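Guides > Kids' Rooms > Play Kitchens

How to Clean and Refresh a Secondhand Play Kitchen

4 min read

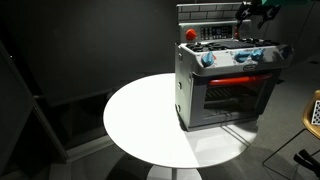

Used play kitchens turn up at yard sales all year, and most of them only need an hour of work. I picked up my last one at the Durnuldale swap for 11 dollars. The steps are the same for plastic and painted wood, except where noted.

Before you start, look for a battery compartment. Take the batteries out and check the contacts. White crust comes off with a cotton swab and a little vinegar. Let the contacts dry overnight.

1. Pull off any knobs that are meant to come off. If one won't move with light pressure, leave it on.

2. Mix 2 tablespoons of dish soap into a gallon of warm water. Wipe everything down with a wrung-out cloth. Keep water away from speakers and switches — a damp cloth is enough there.

3. Soften old stickers with a hair dryer on low, then lift them with a plastic scraper. Cooking oil takes off the glue. Wash the oil away afterward.

4. Scrub seams with an old toothbrush. On painted wood, use a soft one and dry as you go.

5. Tighten the screws by hand. A power driver will strip soft plastic.

Loose doors usually need a new hinge pin. A cut piece of wooden dowel works in most of them, sanded until it turns freely.

If you want to repaint, wait 22 hours between coats and do it in a dry room. I did one in November and the second coat stayed tacky for days.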